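居家评测 > 地面与铺装 > 地毯

打印本页 | 用电子邮件发送

Drorard细条纹灰地毯:铺了大半年之后的一些啰嗦话

文:Birdie Abernathy

先交代一下背景,赶时间的朋友可以直接往下翻,翻到讲吸尘的那一段再停。去年十一月我终于下决心把工作间的地面换掉。原来那块地毯是米黄色的,我搬进来的时候它就在,颜色说好听点叫奶茶,说难听点就是洒过奶茶。靠窗一溜晒得发白,靠门一溜踩得发亮,中间还有一块圆圆的印子,是上一任住户放花盆留下的,我拿椅子挡了好几年,挡到后来连自己都忘了那底下有什么,直到有一天挪椅子,哎呀,又见面了。

我是个买东西特别慢的人。买一只烧水壶能看两个星期,买地毯就更不用说了,前后跑了好几家店,包里常年装着一沓巴掌大的样布,坐公交车的时候拿出来对着窗户看,旁边的阿姨还问我是不是做衣服的。最后在Turner的店里定下了Drorard这款细条纹灰,整卷铺满的那种。它有好几个配色,我选的这个叫Clollcombe,店员念得很熟,我到现在念起来还是磕磕巴巴,每次打电话去都说“就那个灰的,带条的”。

价钱是每平方米94元,铺装另收600元,包括拆走旧地毯和搬下楼。这个价位在同类里算中间偏下,比它便宜的我也看过,摸上去扎手,掰开来能看见底;比它贵一倍的也摸过,真软,软得我在店里舍不得把手拿开,可是一想到自己在工作间里都干些什么(剪纸、裁布、吃饼干、打翻针线盒),就觉得那么好的东西给我用有点糟蹋。

下面慢慢说。

一、等货

如果你着急,这一条请看仔细。从付定金到师傅上门,我一共等了53天。Turner的人态度很好,每次打电话都有人接,也都跟我道歉,可是道歉归道歉,货还是没来。开单的时候说的是“很快”,我这个人也糊涂,没有追问很快是多快。中间我已经把书架腾空了,书一摞一摞堆在过道里,每天晚上去厨房倒水都得侧着身子走,有一回端着热汤面,走到一半电话响了,进也不是退也不是,就站在两摞书中间把电话听完了。

所以我的建议是,先别急着腾屋子,等店里给了确切的上门时间再动手。还有,样布一定要多要几块,别不好意思。我要了一块,贴在地上看了好久,觉得条纹很密很安静,等整间铺下来,条纹连成了片,比样布上显眼不少。我喜欢,所以没觉得吃亏,可是换一个怕花的人,可能会吓一跳。

二、铺装

师傅早上八点多到的,一个人,带一把很好看的旧刀,刀柄上缠着布。他先把旧地毯卷起来,底下的灰厚得我当场脸红,他倒是一脸见惯了的样子,说这还算干净的。铺之前他问了我一个问题,我觉得问得特别好:条纹要顺着门进去,还是横着?

我从来没想过这件事!样布拿在手里怎么转都行,可是整卷的条纹地毯,方向是定死的,铺下去就改不了了。他让我站在门口,把卷子先拉开一截,顺着看一遍,再横过来看一遍。顺着铺,屋子显得长,一进门眼睛就被带到窗户那边去;横着铺,屋子显得宽一点,也显得矮一点。我选了顺着。后来有朋友来,都说屋子好像变深了,我就很得意,把师傅的话原样讲给他们听,好像是我自己琢磨出来的。

接缝有一条,在书架前面。刚铺好那几天我能找到,蹲下来侧着光看,条纹在那里错开了一点点。过了一阵子再找就要找半天。条纹地毯接缝好不好看,大半要看师傅的手艺,这家的师傅值那600元。收口的地方我有一点小意见,门口那根压条颜色偏黄,跟灰色不太搭,我问有没有别的,他说车上只带了这一种。后来我自己去买了一根换上了,钱不多,就是趴在地上拧螺丝拧得腰疼。

三、颜色和条纹

这个配色我要多说几句,它真是一天一个脸。早上光线从东边进来,它偏冷,灰里面带一点点紫;到了下午就暖回来了,像一件洗了很多次的毛衣;晚上开台灯,又变成一整片沉沉的灰,条纹要凑近了才分得开。我买之前在店里只看过日光灯底下的样子,跟家里任何一个时间都不像。还是那句话,样布拿回家,放在地上,早中晚都看看,别贴在墙上看,地上的光跟墙上的光是两码事。

条纹密的地毯还有一个脾气,走得快的时候眼睛会有点花。我妈来住过一阵,她端着茶杯走进来,低头看路,走了几步就说晕。后来她找到了办法,看着窗户走就行。我自己是一点不晕,可能看惯了。家里有老人,或者有朋友眼睛容易疲劳的,最好带人去店里的大样上走两步,别像我一样只顾自己喜欢。 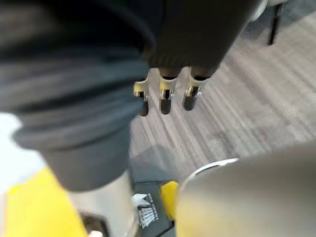
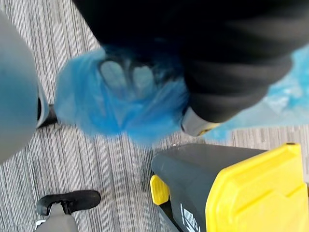 耐不耐脏,是我买地毯最看重的一条,工作间里的垃圾比厨房还碎,线头、纸屑、橡皮末,什么都有。旧的那块米黄色,掉一根黑线头上去,隔着整个屋子都能看见,我就得走过去捡,捡完回来坐下,又看见一根。换成灰条纹以后,我捡东西的次数少了许多,心情也平和了。第二张照片里,蓝色塑料袋和桶之间露出来的那一窄条地毯就很能说明问题:线条有宽有窄,浅灰、米白、深灰夹在一起,长一段短一段地断开,小东西掉在这样的地面上,眼睛很容易就滑过去了。好处和坏处都在这里。好处是平时看着总是整齐的,坏处是脏了也看不出来,我有一次掉了一枚银色的大头针,找了一个晚上,最后是拿磁铁一行一行扫过去才找到的,心里还一直惦记着会不会有第二枚。做针线的朋友,请一定备一块磁铁,我说真的。

四、吸尘

我家用的是一台Gallagher的老吸尘器,吸力一般,声音很大,邻居家的狗一听见就叫。绒毛长的地毯它对付不了,推起来像在泥里走路。Drorard这款绒面短,推拉都轻松,纸屑和饼干渣一遍就能带走,头发要两遍,棉线最麻烦,棉线会顺着纹路躺下去,吸头从上面过,它动都不动。我摸索出来的办法是横着条纹推一遍,再顺着条纹拉一遍。先横后顺,比反过来管用,原因我讲不清楚,您试试就知道了。

刚铺好的头一个月会掉毛,集尘盒里一团一团的灰绒,看着挺吓人,我还打电话去Turner问是不是买到次品了。接电话的姑娘说新地毯都这样,让我多吸几回。后来确实慢慢少了,现在倒出来基本都是正经灰尘。要是您过了一个季度还在大把大把掉毛,那我觉得就该找他们来看看。

还有一件小事,吸完以后地面上会留下吸头走过的印子,一道深一道浅。有人受不了这个,非得再用脚蹭平,我倒挺喜欢的,看着就知道今天干过活了。条纹本来就是一道一道的,两种道道叠在一起,过一会儿踩一踩也就散了。

五、洒东西

该洒的我都洒过了,没有一次是故意的。

茶洒过好几回,立刻拿干毛巾按住,按到毛巾不再变色,再用一点温水按一遍,晾干以后我找不到地方。酱油洒过一回(别问我为什么在工作间吃饺子),颜色当时渗得很快,我吓得把一整包厨房纸都压上去了,后来用了一点洗洁精兑水,从外圈往里面按,来回弄了好些时候,现在侧着光还能看见一个浅浅的影子,在书桌腿旁边,我把一只小竹篮放在那里。您看,又回到老路上去了,以前是椅子挡花盆印,现在是竹篮挡酱油印。

最难办的是胶水。白乳胶滴上去,没干的时候刮掉就好,我偏偏没看见,等看见了已经成了一个硬硬的小点。网上有说用醋的,有说用冰块的,我都试了,醋把屋子弄得像凉拌菜,冰块稍微有点用,冻脆了以后用指甲一点一点抠下来,带走了几根绒。最后那个地方有一个米粒大的小坑,好在条纹是断断续续的,多一个小断口也看不大出来。要是纯色地毯,那就是一辈子的疤了。

顺便说一句,洒了东西千万别搓。我第一回洒茶就是搓的,搓出一小片毛毛的,跟周围的反光不一样,养了很久才倒伏下去。

六、家具腿和轮子

细腿的家具压上去会留坑,这个哪种地毯都逃不掉。我的边桌是细腿的,放了大半年,挪开来是几个很深的小圆窝。拿喷壶喷一点水,用旧牙刷逆着刷一刷,再晾一夜,能回来大半,剩下一点点凹就随它去了。书架很重,我没有挪过,也不打算挪,那底下是什么样子,等下一任住户去发现吧,就像我当年发现花盆印一样。

带轮子的椅子我用了3个月就换掉了。轮子在上面倒是转得动,可是总在书桌前面那一块来回碾,绒面很快就塌了,颜色也跟旁边的不一样,亮亮的。朋友劝我买一块透明垫板,我买了,垫板自己会跑,坐一上午,它就往左边挪一截,人跟着歪着写字。后来干脆换成一把没有轮子的木椅子,坐着稳当,也不会一伸脚就滑到窗户边上去了。如果您一定要用转椅,还是得挑一块底下带小钉子的垫板,店里有卖的,我嫌贵没有买,现在想想可能是省错了地方。

七、脚感和声音

我喜欢在工作间里脱了鞋走路。这款光脚踩上去,有一点点硬,一点点颗粒感,跟厚地毯那种陷下去的感觉差得远。冬天早上踩上去不冰,夏天也不闷,坐在地上裁布,坐久了腿上会印出一道一道的细纹,像刚出锅的面饼,过一会儿就没有了。要是您指望能在上面躺着看书,那得另外加一块垫子。底下那层衬垫我选了店里中等的那一种,师傅说再厚就容易起鼓,我听了他的,到现在一个鼓包也没有。

声音是意外之喜。旧地毯薄得跟纸一样,我在屋里掉一把剪刀,楼下就知道我在裁布。新的铺上以后,楼下的老太太在电梯里碰到我,问我最近是不是不做针线了。我听了又高兴又有点不好意思,原来这么多年她都听着呢。回头给她送了一个自己缝的杯垫,她回送了我一罐腌萝卜,好吃极了,就着粥一个星期就吃完了。

八、气味

刚铺好有味道,一股新橡胶的味儿,开门就能闻见。我开窗开了好些天,十一月里开窗,人得裹着棉袄干活,手都伸不直。头几天最重,之后一天比一天淡,到过年的时候已经没有了。鼻子敏感的人,铺装最好安排在能开窗的季节,别学我。

九、再说说售后

师傅走的时候给我留了一小卷裁下来的边角料,让我收好,说以后哪里坏了可以补。我当时觉得占地方,差点扔掉,后来胶水那件事之后赶紧翻箱倒柜找出来,放进了抽屉最里面。铺的时候一定要跟师傅要这个,配色过几年可能就停产了,到时候拿着钱也买不到一样的灰。我还剪了一小块垫在花瓶底下,省得刮桌面,来的人都以为是配套买的。

Turner后来打过一次电话来回访,问满不满意,我拉着人家说了好半天,从等货说到压条,又从压条说到我妈头晕,那边一直“嗯嗯”地听着,最后说都记下来了。压条的事他们说可以补寄一根灰色的给我,过了一阵真的寄来了,可那时候我自己已经换好了。现在那根新的还靠在门后面,包装都没有拆,谁家门口刚好缺一根,跟我说一声。

打个分的话,满分五分,我给四分。扣的那一分,一半扣在等货上,一半扣在棉线吸不起来上。会不会再买?会的,卧室那块也旧了,我已经又在包里装了样布,这回想看看同一款里颜色浅一点的,条纹打算横着铺,卧室窄,横着应该会宽敞些。我妈说横着她走进来肯定更晕,我说那您到时候看窗户。

有用转椅又找到了不会跑的垫板的朋友,麻烦给我写封信,型号写清楚一点,我记性不好。

联系我们 | 版权所有,转载请先来信 | 返回顶部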